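Anville to Busevden end to end, which direction and how bad is the gap?

Posted in: Long Trails, Planning
gravelmoth

Hi all. Trying to ride the whole Anville to Busevden trail this year, 205 miles if the map on the trail site is right. Have done plenty of day rides on the Anville end, never past the Mekari trestle. Few things I can't get a straight answer on.

Which direction? Everybody I ask says Anville first but none of them can say why. Train only goes to Anville so either way I need a ride to or from the other end.

The gap. Map shows a dotted line between Mekari and Sisay where the trail isn't built yet. Is that road? Shoulder? I read one post saying it's a quiet farm road and another saying trucks the whole way. Posts had no year on them so maybe both were true.

Surface. I have 38mm tires, no suspension, and a trailer I would like to leave at home but probably can't. Is the crushed stone part ok after rain?

Also water past Sisay. Map has one tap symbol and then nothing for what looks like a very long way.

Planning on 3 nights. Not fast. Would rather camp than pay for motels but will do one motel if theres no choice. Thanks in advance

Getachew Worku

Rode it west to east in February, so colder than you'll have it and a lot less people. Typing this on a break, sorry for mess.

Direction: start in Anville. Reason is the grade. Old railroad climbs very slow from the Anville side all the way to the tunnel before Sisay, you hardly feel it. From the Busevden side it's shorter and steeper, and with a trailer you will feel it. Wind was behind me two days out of four, so no opinion on wind.

Gap: it's road. Farm road for the first part, fine, dogs but they stay in their yards. Then you come out on the county highway and there IS a shoulder, but it goes away at the bridge and comes back on the other side. The bridge is the only bit I didn't like. I waited until there was nothing behind me and just went. Trucks are quarry trucks. They run weekdays, so if you can hit that section on a Sunday do that and you'll have it nearly to yourself.

There is supposed to be a new alignment through the woods that skips the highway. Saw survey stakes, no trail. Dont plan on it.

Surface: 38 is fine. Crushed stone drains good except the cut just after the Mekari trestle, where water sits against the rock. I walked that, ten minutes maybe. Past Sisay it changes to packed dirt with grass up the middle and that's where you want low pressure. If it rains hard, stop and have a coffee, it gets sticky and packs up under the fenders. I took mine off in the end and strapped them on the rack.

Camping: first night at the Mekari ballfield, it's allowed, there's a box for the money, and the toilet is open all year. Second night Sisay, behind the old depot, covered tables and one light that stays on all night so bring something for your eyes. Third night I didn't find anything official so look at what Hrvoje says, he knows that end.

Food, you didnt ask but you should have. Store in Mekari closes early and Sisay has a gas station and that's it. Do your chopping before you go. Carrots, white radish, hard cheese, all cut up and bagged, then you only carry a little folding knife and one pot and you're not sawing at a radish on a picnic table in the dark. 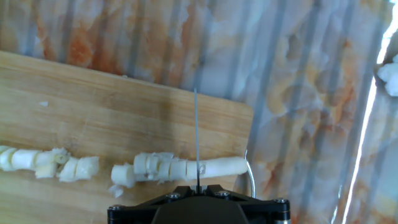
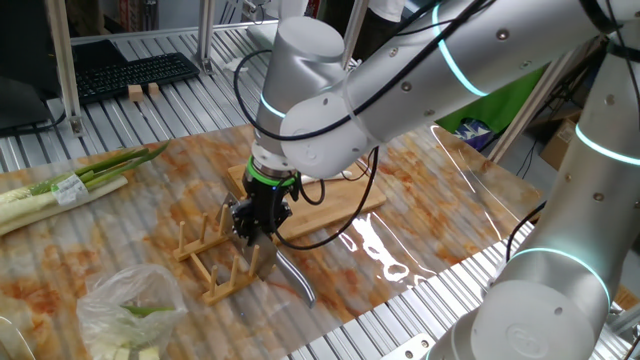

Bags go flat down the side of the pannier, stuff for the last day at the bottom. Rice and lentils mixed in one jar. Bring more salt than you think.

Trailer: you can get it through the gates but they are staggered, so unhitch or do a sort of three point turn. There are lots of gates east of Sisay. Panniers if you have any way at all of doing it. I have lent mine out or I would offer.

Tunnel needs a real light. Not the little blinky. Floor is ok but wet and there's a drain channel on the left that will eat your front wheel.

Hrvoje Milošević

Good answer above, just adding to it. I live near the Busevden end and ride the last part most weeks.

Disagree on direction a little. The grade thing is true with a load. But if someone is driving you, get dropped in Busevden and ride home to the train, because then your not watching the clock for a pickup. No phone signal for most of the stretch between the tunnel and the reservoir, and I have sat in that parking lot two hours waiting for friends who had a flat and couldn't tell me. With trailer: Anville start. Without: your choice.

Water. The tap on the map past Sisay is real, it's at the grange hall, on the side of the building facing AWAY from the trail, so people ride right by it. Turned off when it freezes. After that the creek runs close for a good while but there's cattle above it so filter. Then nothing until the boat ramp at the reservoir. Carry 3 liters out of Sisay, more if it's hot.

Third night: boat ramp has walk in sites, you have to call the county ahead, and they really do check. Flat ones are up the hill by the pines. Don't take the ones by the water unless you like geese.

Motel in Busevden is ok. Will let you bring the bike in the room if you ask nice and wipe the tires first.

Trail was closed at the reservoir for a culvert job, notice on the gate said reopening Sat 16 March. I went through after that and it's open, but the new stone is loose and deep for 200 yards or so and you'll want to get off and push. Should pack down by summer.

Parking at Anville, if you leave a car: the lot by the station is overnight ok with a note on the dash. The one at the trailhead is not, they tow.

tandem_auntie

we did this on the tandem, its great!! go in the fall if you can, the leaves by the trestle are unreal. pie place in Mekari is closed mondays, ask me how i know. cant help with the gap as my brother in law picked us up and drove us around it

gravelmoth

This is hugely helpful, thank you all. Going with Anville start, borrowed panniers from a coworker so trailer stays home. Will try to hit the gap on a Sunday, so that means leaving Saturday and sleeping at the ballfield. Getachew, how early does the Mekari store close?

Getachew Worku

Sign said 6 but the guy was already bringing the racks in when I got there. Be there by 5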